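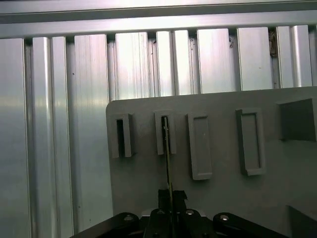
Choosing a gripper for thin parts – frequently asked questions
By Roksolana Bilyk
Last updated in August

Which grippers did you compare?
We compared 2 models, the Plamora and the Holline. Both have two fingers and both fit the same wrist flange, so the change from one to the other takes only a few minutes. Each gripper made the same number of insertions with the same strips and the same slots.

What were the results?
In total we made 3,446 insertions. The Holline failed 164 times, mostly on the narrow slots. The Plamora failed less often, but it was slower to close, and on long shifts this becomes important. If your parts are thicker than a coin, you will probably not notice a difference between them.

Why do you mount the slot plate upright?
An upright plate is a harder test. When the plate lies flat, gravity helps the part to go in, and a weak grip can stay hidden. With the plate against the ribbed metal wall, a small slip at the fingers changes the angle of the part at once. The square tube holders on the same plate are for parts which are not flat, and the fingers can bring a thin rod to the plate in the same way as a strip.
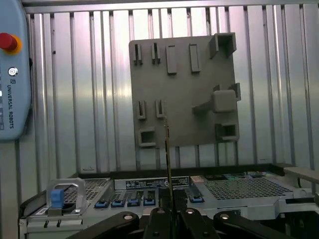
Do I need to calibrate again after I change the fingers?
Calibrate the tool centre point every time, even when the new fingers are of the same type. Save the old values first – you may want to return to them.

Is a wrist camera enough?
For the last few centimetres, it is good. It sees the fingertips and the slot together. For larger work, such as reaching into an open computer case near the processor socket, we also use a fixed camera at the side of the table, and then we can check how close the wrist comes to the walls of the case.
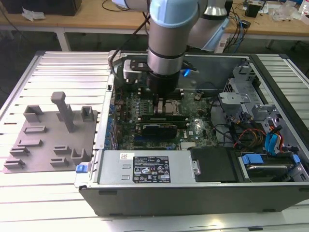 Rastogi wrote to us that in his workshop the fixed camera gave more trouble than help, as the arm was hiding the part in half of the positions. He moved the camera higher and to the left, and he now recommends to test the view with the arm fully lowered before you fasten anything.

We agree with this advice and have added it to our set-up notes.

How long do the finger pads last?
Our first set was changed after 1,830 cycles. The edges had become round and strips began to turn in the grip. Pads from Barkstead are harder and they last longer, but they hold smooth metal less well.

Can I use your test programme with another arm?
The waypoints must be taught again. The order of the steps and the force limits can stay as they are.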